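About Trallow

Thu 12 May
By the Trallow office

Trallow makes and supplies tableware and table coverings for school dining rooms, nurseries and staff canteens. The company was formed from two smaller firms, Stitus (plates and bowls) and Babaei (mats and cloths), and still keeps their product codes. Codes beginning with S are tableware. Codes beginning with B are textiles and mats.

What we supply

The catalog is divided into 3 ranges: plates, mats and serving pieces. Plates are round, with a broad flat rim and a shallow basin, so that a child can lift one with a thumb on the rim. Mats are sold square or in runs cut to the length of the table. Colors are kept muted on purpose. Food is easier to see against a pale green or a blue-gray than against a pattern, and a strongly colored fruit on the mat shows up from the other end of the room.

Table layouts are worked out at full size before a range goes into the catalog. We check the margin left between mat and table edge, the gap between plate and food, and how the colors sit together under ordinary room lighting. The layout of one plate, one fruit and one mat on a white table is the base layout. Larger settings are built up from it.
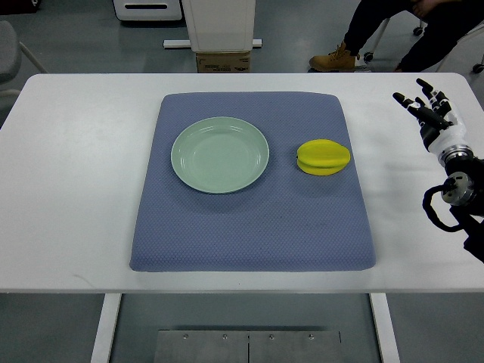
Premises and stock

The warehouse has 4,000 square feet of racking and a packing bench. Plates are packed on edge with card between them. Mats are packed flat, never rolled, as rolled mats lift at the corners for several days after opening. The minimum order is one carton. Orders above 3,000 pieces are shipped on pallets and need a delivery address with level access.

Samples are sent on request, limited to 3 items per site. They need not be returned.

Sketum

Sketum is our replacement scheme. Sites on the scheme receive a top-up carton each July, before the new school year, in the same colors as the original order. Discontinued colors are held for scheme members until stock runs out, after which the nearest current shade is offered.

Contact: use the inquiry form or write to the Trallow office | © Trallow | Back to top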